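Workshop notebook – memory swap cell
20/12/2025, shared workshop, back bench
Present: me, Ayanda until lunch, Tomomi on the laptop

Where we left it
Fixture plate reprinted after Liên's comments. The old one let the modules lean once they were dropped in. New slots are tighter at the base and have a lead-in at the top. Print took most of a night on the Trikero and came off the bed flat. The post stays where it was; Gheorghița wants it as a touch-off reference and I have no reason to argue.

Tower is the same Dell as before, on its side with the side panel off. Heatsink stays in the box under the bench for any run where the arm isn't near the processor. Please put it back in the box and not on the windowsill.

Setup this morning
1. Squared the case against the slats and marked the corners with tape. Last time it crept a little with every pull on the board.
2. Touched off both arms. Left arm agreed with the saved numbers. Right arm was out by more than I like, so I redid it from scratch. The saved file from May is now in the folder called old. Do not load it.
3. Set the grip force to 15 percent. Ayanda tried 26 on a scrap module first and it marked the edge.
4. Checked that the cable loop on the wrist clears the drive cage when the arm swings right. It does if the elbow stays high. If the elbow drops it will catch, so the waypoint above the cage is not optional.
5. Dry moves at low speed between the case and the plate, with the approach over the memory slots stopped short of contact. 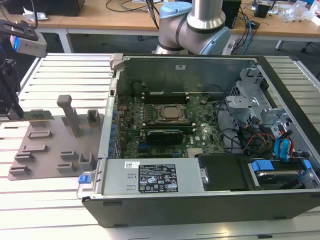 Board in the fingers over the plate, and the approach to the memory modules in the case.
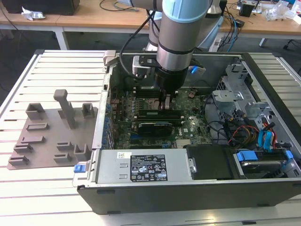
Runs
Did 7 with the full sequence after the dry moves. Latches opened by hand each time, we are not attempting those yet. The first two were bad. The fingers came down slightly toward the graphics card and closed on the corner of the module. Stopped both with the button, no damage that I can find.

Tomomi moved the approach point toward the socket side and the rest went better. One module came out crooked and had to be straightened by hand before it would go into its slot on the plate. I think the pull is not quite vertical – the wrist looks fine by eye but the log shows a small tilt building up over the lift. Log is on the shared drive under Belus.

Putting modules back in is a different matter. Tried it once. The arm found the slot but would not press hard enough to seat the module at the current force limit. Leaving it there until Luminița has looked at the limits with me. I don't want to raise them alone on a Saturday.

To do
Fix the tilt on the lift. Try a slower pull before touching the calibration again.
Ask Timmermans if they still have finger blanks. A thin rubber face would help.
Lead-in on the lower left slot is rough, file it or reprint.
Tie back the cables behind the desk, they are in the way when I kneel down to reach the power strip.
Gheorghița to decide if the Travden mount is worth the money. I say wait.
Once the pull is steady, leave it going for 100 cycles with someone in the room.

Arms parked, breaker off at the wall. Spare modules are in the drawer in the grey bags.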